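Home | Open tickets | Closed | Knowledge base | Log in
Filed under: Hot water & plumbing faults

Ticket 2145 – no hot water upstairs, Semple unit
June. Opened by Jeanie Dunbar, Totumstead office

Upstairs bathroom and kitchenette both running cold since this morning. Downstairs fine. Heater is the Semple in the cupboard by the back stairs, gas, outside flue. Display shows code 13. Have turned it off at the wall and on again, same code after a minute or so. Tenants upstairs not happy, they've got people staying. Can someone ring me before lunch pls.

Update 9.40 am. Rang Jeanie. Code 13 on that model is flow sensor, usually grit. Asked her to shut the isolation valve, clean the inlet strainer, open up again slowly. She did it with a torch and an old toothbrush. Plenty of brown muck in the strainer. Code cleared, hot water for one shower, then 13 again. So not just the strainer.
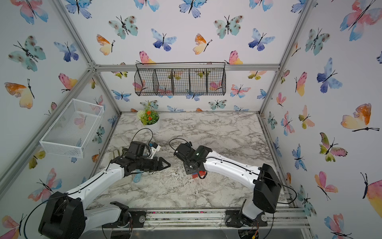
Posted by Kirsty Munro, field support, 2.15 pm

On site from 1. Strainer had a bit more grit in it, cleaned again. Pulled the flow sensor, paddle wheel stiff, scale on the spindle. Soaked it in vinegar, spun freely after. Refitted with new o-ring. Ran the kitchenette tap ten minutes, no code. Ran tap and shower together – 13 back straight away.

Checked pressure at the garden tap, 272 kPa, drops right off when the downstairs washing machine fills. Reckon the pressure reducing valve is on its way out as well. It's a Protinitz, older type, body weeping at the cap. Dont have one in the ute.

To do:
- order reducing valve, Skositz make one with the same thread, 2 days from the warehouse
- order flow sensor while we're at it, the soak wont last
- Jeanie to ask tenants not to run the washing machine while anyones in the shower
- check colour of the water at the meter next visit, if it's brown there it goes to the water board

Left heater on at 50 degrees. If 13 comes up again turn off at the wall, wait five min, one tap only.

Status: waiting on parts

Reply 4.50 pm, J. Dunbar: tenants told. Shower ok so far. Is the valve on us or the landlord?

Reply 5.05 pm, K. Munro: landlord, will put it on a seperate invoice.

Previous ticket | Next ticket | Back to list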